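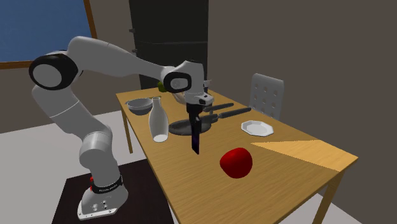
kostberg_kitchen
Morning all! I've been putting together house rules for our tabletop sim and would love some grumbling before I send them to the Flukley folks in July. The first one is that the arm starts every run with the gripper pointing straight down and nothing in it. The second is a hover of 300 mm before any sideways move, so we don't go sweeping vases off the table (ask me how I know).

yeflat
Lovely list, but 300 is awfully generous. We use 200 and I've never regretted it. Tall bottles get their own line in the sheet.

kostberg_kitchen
Fair, though our vase has a narrow neck and I get nervous! What about phones? I'd like both fingers on the long edges, never across the face.
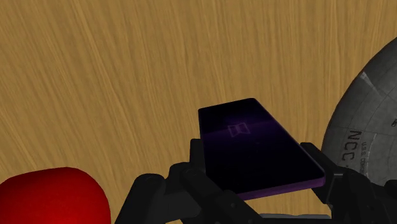
Phone held by its long edges, same table

elell_mo
I'm with you on edges, but please write down how close the neighbors may be. Other stuff crowds right up to the fingers in ours, and a rule made for a clear table won't help you much there.

yeflat
Disagree a bit, clutter is the whole point of testing. I'd log it and carry on.

elell_mo
Log it, sure, but log it the same way for all 242 runs, or you can't compare a thing. See rule 4 in the old sheet.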